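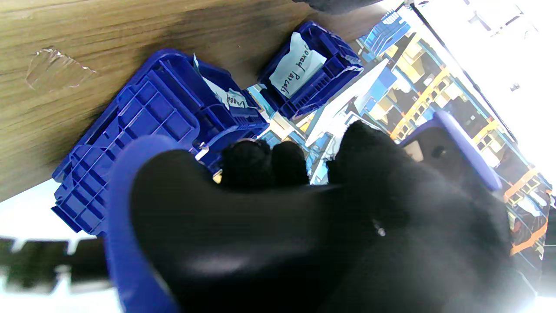

Parcel pickup and returns: common questions
Lukano, Mimovcombe counter. Updated Mon 1 February

Where do I pick up my parcel?
Side door of the Laitinen building, not the main entrance. Ring once and wait. If the light is off we're closed.

What do I need to bring?
Photo ID plus the pickup code from your text or email. A screenshot is fine. No code, no parcel, sorry. Code never came? Check spam first, then use the resend link on the tracking page.

How long do you hold things?
60 days for store orders. Mail from overseas is shorter, check your notice for the last day. After that it goes back to the sender and we can't stop it.

Can someone else pick up for me?
Yes. They need your code and their own ID. Name has to be added on the tracking page beforehand, not at the counter.

Tracking says "arrived" but I have no pickup notice
Means it got to the building. Notice goes out once it's scanned to a shelf, usually same day, sometimes next morning. Please don't come in before the notice, we won't be able to find it.
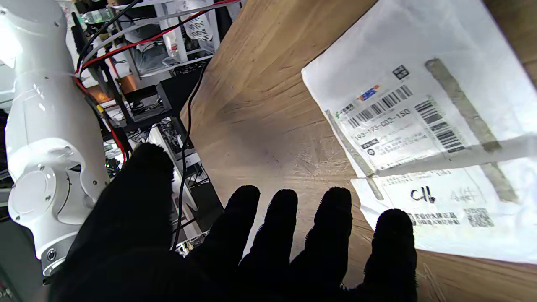
My overseas tracking hasn't moved in weeks. Is it lost?
Probably not. International parcels often go quiet between leaving one country and getting scanned in the next. Around 51 days is when we tell people to ask the seller to open a claim. We can't open it for you, only the sender can.

Do I have to pay customs?
Sometimes. If there's a charge it shows on your notice and you pay online before pickup. Card only. We dont set the amount and can't change it.

The tracking number on my label doesn't work
Type it without spaces. Letters at both ends count, so leave them in. Still nothing after two days, send us the number through the contact form.

How do I return something?
Print the return label, stick it flat over the old one, drop it at the counter. Cover or cross out any old barcodes or the parcel could come right back to you. Ask for a receipt!
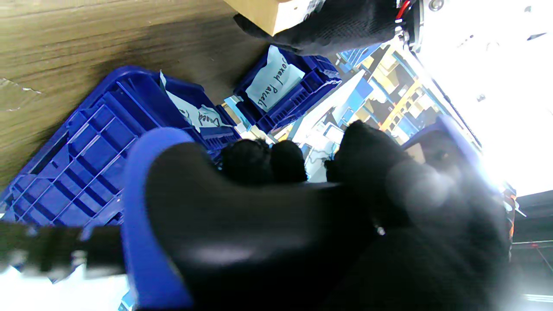 A tabletop with a brown wood grain.

Can I pack my box at the counter?
If it's quiet. Tape is free, boxes aren't. Bring your own padding, we run out alot.

What's the size limit?
Longest side up to 133 cm. Anything bigger goes through Nultance freight, separate booking, separate desk.

My parcel is damaged
Take pictures before you open it, keep all the packaging. Report it within 5 days. Store orders go to the store, everything else through our claim form.

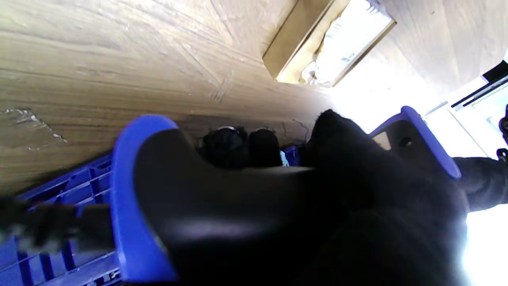
Wood-grain surface, scuffed near one side.

Do you take letters?
No. Parcels and padded envelopes only.

Are the hours changing?
In May, yes. Later closing on weekdays, times will be posted on the door and on this page when we have them.

Can I call?
No phone at the counter. Contact form is quickest, put your tracking number in the subject line.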